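Filed under: Home Robots > Bedroom Chores > How-To

How to Set Up a Bed-Making Test for a Two-Armed Robot
By Lev Ostapchuk

Can a machine make a bed yet? Parts of one. A decent two-armed robot can pick up a pillow and put it somewhere else. Getting a sheet tight over four corners is still slow work, and a duvet cover is out of reach for most home setups. The steps below cover the pillow and the loose cloth, where I'd tell anyone to start.

You need a low bed, a fitted sheet, one pillow and a small cloth. At Namgate we allow 60 minutes for a first session, most of it spent on setup.

Step 1. Grip the pillow

Put the sheet on by hand and leave the small creases alone. Bring one arm in toward the pillow and close the gripper on the lower part of the fabric. Keep the other arm open over the edge of the mattress, clear of the first. A pillow gives way when it is squeezed, so set the grip force low and raise it in small amounts. If the pillow folds in half, let go and try again closer to a corner.

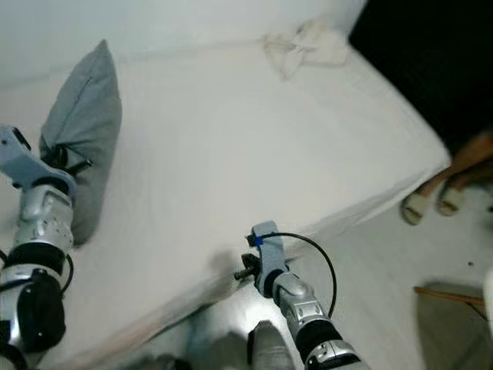
Step 2. Set the pillow down and check the angle

Lower the pillow before opening the gripper. Dropping it from height gives a different result every time, and you can't score that. Then move the arms back and look at how the pillow lies against the front of the bed. A slight angle counts as a pass on our sheet. Write down the result before anyone straightens it.

Run the pillow 3 times from the same start position, then move it and run it again. Robots that do well from one spot often do badly from the next – this is the main thing you are testing for.

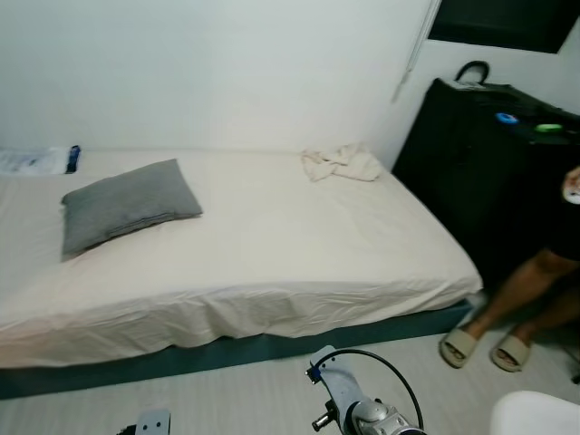 Gray pillow at a slight angle, with the bunched cloth toward the right end of the bed.

Step 3. Try the cloth

A cloth close in color to the sheet is hard for a camera to pick out, and a crumpled one has no clear edge to grab. Start with it bunched up near the wall and ask only for a pick and a lift. Folding comes later. If the robot closes on the sheet by mistake, stop the run and mark it as a miss. Don't let it pull, or you will be remaking the bed.

Watch the cables as the arm reaches across. They need enough slack for the full stretch, but a big loop can drag on the bedding.

Step 4. Score the run

Use 2 columns, one for the pillow and one for the cloth. Note the start position and whether a person stepped in. A run with help is a fail, even if the help was small.
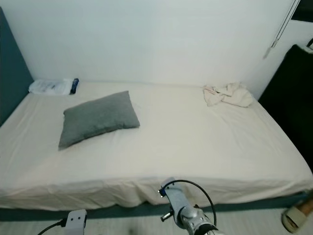 How long before a robot can make the whole bed by itself?
Expect to keep doing the sheets by hand for several more years. Moving a pillow is within reach now, but corners and large covers need a lot more work.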